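Tiller Home Automation – Frequently Asked Questions
Updated Mon 20 October

Can a robot tidy a child's room yet?
Parts of it. Picking up one rigid toy from a clear floor is within reach. Sorting a full room without supervision is not.

Which chores do you test?
Toy pickup, stacking, towel folding and bin sorting. The Rilline test list has 54 tasks. As of June, 30 met our pass mark.

Why are small parts difficult?
Bricks are light and slide when touched off center. At close range the fingers can hide the part they are meant to hold.

Are two arms better than one?
For joining or separating parts, yes. One arm can hold while the other moves – at the cost of more planning and more ways to collide.

Toy bricks, at the gripper and from over the work area: 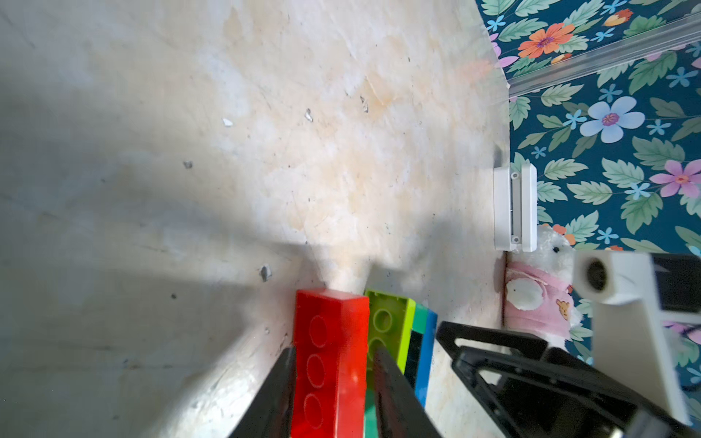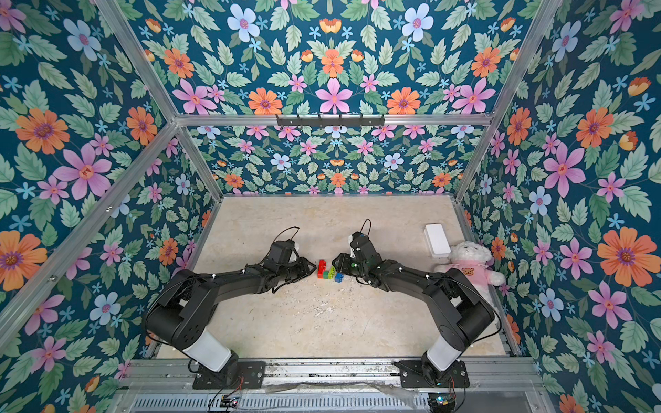
Does the same apply on the shop floor?
Fixed parts in fixed positions are easier. Mixed bins remain a manual job at our Punau site.

Can I buy a Tiller unit for home use?
No. Units are leased to test partners only.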